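시뮬레이션에서 조립 시연 데이터 모으는 중인데 질문 있습니다

작성자: Torben Brinkmann
2018-02-20

안녕하세요, 눈팅만 하다가 처음 글 써봅니다. 회사에서 모방학습용 시연 데이터를 모으는 일을 맡았는데요, 실제 로봇은 아직 못 만지고 전부 시뮬레이터에서 원격조작으로 하고 있어요. 원통 막대로 된 틀을 그리퍼로 잡아서 판 위에 맞추는 작업입니다. 프로젝트 이름은 Szulc이고, 목표는 성공 시연 1000개예요 ㅠㅠ

문제는 제가 모은 걸로 학습을 돌려보면 정책이 막대 근처까지는 잘 가는데 거기서 멈칫멈칫하다가 엉뚱한 데를 집는다는 거예요. 손목 카메라 영상만 입력으로 쓰고 있고요, 조명은 매 에피소드마다 랜덤으로 바꿉니다. 그림자가 진하게 지는 에피소드도 꽤 있어요.

제가 궁금한 건 이겁니다. 실패한 시연은 다 버려야 하나요? 그리고 그림자가 심한 에피소드도 빼는 게 나을까요, 아니면 그냥 두고 양으로 밀어붙이면 될까요? 같은 팀 선배는 일단 더 모으라고만 하셔서요. 하루 종일 조이스틱 잡고 있으니 손가락이 제 것이 아닌 것 같습니다.

작성자: Lutz Fuchs

더 모으세요. 저도 처음엔 그랬는데 데이터 늘리니까 됐어요. 시뮬이면 밤새 돌려도 되잖아요. 아 원격조작이라고 하셨구나... 그럼 밤새는 힘들겠네요 ㅋㅋ 그래도 양이 답입니다.

작성자: Hannelore Mühlbauer

저는 Motaslow에서 비슷한 걸 한참 했어요. 무작정 더 모으기 전에 한번 봐주셨으면 하는 게 있어서 길게 씁니다.

일단 멈칫거리는 건 십중팔구 시연에 멈칫거림이 들어 있어서 그래요! 사람이 조작하면 잡기 직전에 꼭 손이 멈추거든요. 각도 재보고, 살짝 뺐다가, 다시 들어가고. 그 정지 구간이 그대로 학습 데이터에 들어가면 정책도 거기서 가만히 있는 걸 배웁니다. 저는 움직임이 거의 없는 구간을 잘라내고 다시 학습시켰더니 확 나아졌어요. 새로 모은 건 하나도 없이요.

실패한 시연은 버리지 마시고 폴더만 따로 두세요. 지금 당장 모방학습에는 안 쓰더라도 나중에 성공 판별기 만들 때 아주 귀하게 씁니다. 저는 멋모르고 다 지웠다가 나중에 일부러 실패하는 시연을 찍느라 일주일을 날렸어요 (이것도 은근히 어렵습니다). 한 번 미끄러졌다가 다시 잡아서 결국 성공한 건 성공 쪽에 넣으시고요. 복구 동작이 들어 있어야 정책이 조금 빗나갔을 때 돌아올 줄 압니다.

그림자 얘기는 조금 길어질 것 같네요. 저는 그림자 진 에피소드를 안 뺍니다. 제가 모으던 것 중에 한 장 올릴게요. 검은 그리퍼 끝이 굵고 짧은 원통의 둥근 면 바로 앞에 와 있고, 그 면 왼쪽에만 빛이 남아서 밝은 띠가 생겼어요. 판 위로는 넓은 그림자가 지나가고, 긴 막대도 원통에 가까운 쪽은 색이 죽어 있죠. 이런 걸 다 빼버리면 정책이 명암 경계를 물체 모서리로 착각하기 쉬워요. 엉뚱한 데를 집는다는 것도 저는 이쪽이 의심됩니다. 그리고 그리퍼가 원통 아랫부분을 가리는 것도 봐두세요. 손목 카메라 하나로는 마지막 순간에 정작 중요한 데가 안 보입니다. 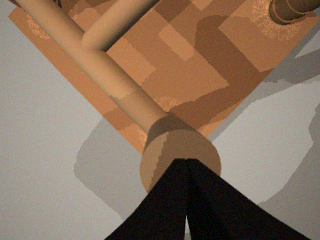 그래서 제가 하던 순서

먼저 새로 모으지 말고 지금 있는 것 중에 30개만 골라서 처음부터 끝까지 눈으로 보세요. 지루해도 이게 제일 빨라요. 보면서 정지 구간, 가려진 구간, 시작 위치를 메모해 두시고요.

그다음 시작 위치가 한쪽에 몰려 있는지 확인하세요. 사람은 자기가 편한 방향에서만 접근하더라고요. 저는 판 각도를 네 가지로 나눠서 각도마다 똑같은 개수로 채웠어요.

고정 카메라를 하나 더 달 수 있으면 꼭 다세요. 시뮬이니까 돈도 안 들잖아요! 나중에 실제 로봇으로 옮길 생각이면 거기서도 달 수 있는 자리로 잡으시고요.

손가락은... 연속으로 열 번 넘게는 하지 마세요. 그 뒤로는 시연 품질이 떨어지는 게 그래프에도 보였어요.

작성자: Declan Marsden

윗분 말씀에 하나만 보태면, 조명 랜덤값을 에피소드마다 꼭 같이 저장해 두세요. 저는 시드를 안 남겨서 어떤 조명에서 실패하는지 나중에 따져볼 방법이 없었습니다. 그리고 검증용 에피소드는 조명을 따로 뽑으셔야 해요. 학습용이랑 같은 걸 쓰면 점수만 예쁘게 나옵니다.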